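집에서 은반지와 목걸이 닦는 법, 보관하는 법

은 액세서리는 자주 착용하면 오히려 변색이 더딥니다. 문제는 서랍에 넣어 두고 한 철을 넘길 때입니다. 꺼내 보면 고리 안쪽과 체인 이음매부터 거뭇해져 있습니다. 집에 있는 재료로 닦는 순서와, 닦으면 안 되는 종류를 정리했습니다.

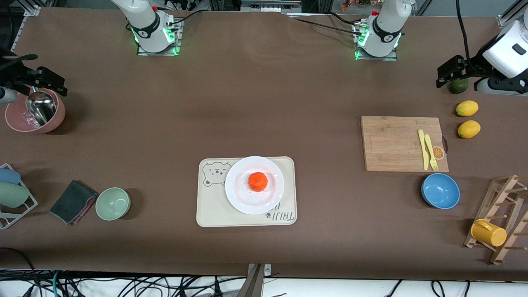 읽는 시간 6분 · 조회 1,558

닦기 전에 확인할 것

안쪽 각인을 먼저 봅니다. 925라고 찍혀 있으면 순도 92.5%의 스털링 실버입니다. 각인이 없거나 GP, SP 같은 표시가 있으면 도금일 가능성이 있으니 문지르지 말고 마른 천으로만 닦습니다. 도금층은 얇아서 치약이나 연마 크림을 쓰면 바탕 금속이 드러납니다.

알이 박힌 반지는 물림발을 손톱으로 살짝 건드려 봅니다. 흔들리거나 옷에 자꾸 걸리면 세척은 미루고 수선부터 맡기세요. 세면대에서 닦다가 알이 빠지면 배수구로 내려갑니다. 배수구 마개는 꼭 막아 둡니다.

중성세제로 닦기

손때와 로션 자국은 대부분 이 방법으로 빠집니다.

1. 작은 그릇에 미지근한 물을 붓고 주방용 중성세제를 2방울 떨어뜨립니다.
2. 반지나 체인을 6분 담가 둡니다.
3. 부드러운 칫솔로 안쪽과 알 뒤쪽을 살살 문지릅니다. 쓰던 칫솔도 괜찮지만 치약이 남아 있으면 안 됩니다.
4. 다른 그릇에 맑은 물을 받아 헹굽니다. 물은 3번 갈아 줍니다.
5. 보풀이 없는 천으로 눌러 닦고 그늘에서 완전히 말립니다. 체인은 펼쳐서 말려야 이음매에 물기가 남지 않습니다.

검게 변한 은에는 베이킹소다와 알루미늄 포일

그릇 바닥에 포일을 반짝이는 면이 위로 오게 깔고 은제품을 포일에 닿도록 올립니다. 베이킹소다를 한 큰술 뿌린 뒤 뜨거운 물을 잠길 만큼 붓습니다. 달걀 냄새 비슷한 냄새가 나는데 정상입니다. 2분쯤 지나면 건져서 헹구고, 덜 빠졌으면 새 포일로 한 번 더 합니다.

일부러 검게 처리한 유화 은에는 쓰지 마세요. 무늬 골에 넣은 검은색까지 같이 빠집니다. 진주, 오팔, 터키석, 산호, 호박이 달린 것도 안 됩니다. 접착제로 알을 붙인 제품도 뜨거운 물에 넣지 않습니다.

진주 목걸이

진주는 물에 담그지 않습니다. 벗은 날 바로 마른 천으로 한 알씩 닦는 것이 전부입니다. 땀이 많이 묻었으면 천을 물에 적셔 꼭 짜서 닦고, 눕혀서 하룻밤 말립니다. 걸어서 말리면 실이 늘어납니다. 알 사이가 벌어져 실이 보이기 시작하면 실을 갈 때입니다. 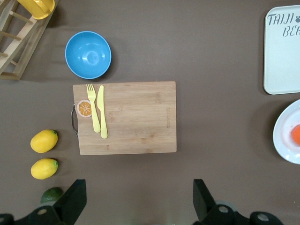

보관

은은 공기와 덜 닿을수록 오래갑니다. 작은 지퍼백에 하나씩 넣고 공기를 눌러 뺀 다음 닫습니다. 저는 Gosling 변색 방지 천을 잘라 같이 넣는데, 없으면 분필 한 조각을 상자에 넣어도 습기를 어느 정도 잡아 줍니다. 고무줄로 묶어 두는 것은 피하세요. 고무에 든 황 때문에 닿은 자리가 까맣게 됩니다.

체인은 잠금장치를 채운 채로 보관해야 덜 엉킵니다. 가는 체인은 빨대에 한쪽을 통과시켜 채워 두면 됩니다. 진주는 지퍼백에 넣지 말고 부드러운 주머니에 따로 둡니다.

엉킨 체인 풀기

평평한 접시에 체인을 놓고 매듭 부분에 베이비오일을 한 방울 떨어뜨립니다. 바늘 두 개로 매듭 가운데를 조금씩 벌립니다. 양 끝을 당기면 더 조여집니다. 다 풀면 중성세제로 기름기를 씻어 냅니다.

자주 받는 질문

치약으로 닦아도 되나요?
권하지 않습니다. 연마제가 들어 있는 제품이 많아 광택 면에 잔흠집이 납니다.

수영장이나 온천에 끼고 가도 되나요?
빼고 가세요. 유황 온천에서는 금방 검게 변합니다.

초음파 세척기는요?
알이 없는 은반지는 괜찮습니다. 에메랄드나 진주는 넣지 마세요. 저희 집 Sillard 세척기 설명서에도 같은 내용이 적혀 있습니다.

관련 글
금반지 안쪽에 낀 때 빼기
귀걸이 뒷마개를 잃어버렸을 때
매주 수요일 새 글이 올라옵니다.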